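Household Skills, Evening Course – Todthorpe
Notes for session 6: Drying and putting away

Welcome back, everyone, and well done for all the scrubbing last time. We now come to the part most of us rush, which is what happens to the crockery once it leaves the bowl. Do bring your own tea towel if you have a favourite – the ones in the Norkach Room are clean but rather thin. 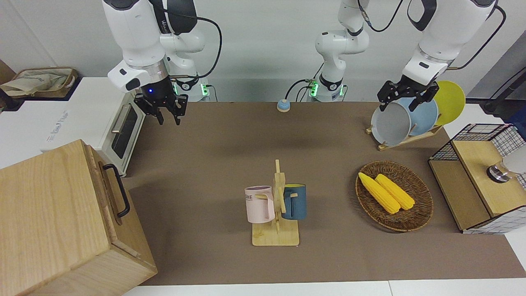

Air drying is kinder to crockery than a damp cloth, and it leaves your hands free for the pans. Plates want to stand upright with a good gap between them, so that the water can run down and the air can get round. Slanted slats are a great help with this, as with the grey, pale blue and yellow plates in the wooden rack, and you can lift any one of them out by its rim. Mugs do very nicely on pegs, like the pink one and the teal one on the mug tree, though I would let them drain upside down first.

Wooden racks do need a little looking after. Wipe the base each evening, and stand the rack on its side overnight now and then – mine goes by the back door.

For next time: try both ways at home, cloth one night and rack the next, and jot down up to 200 words on which you preferred and why.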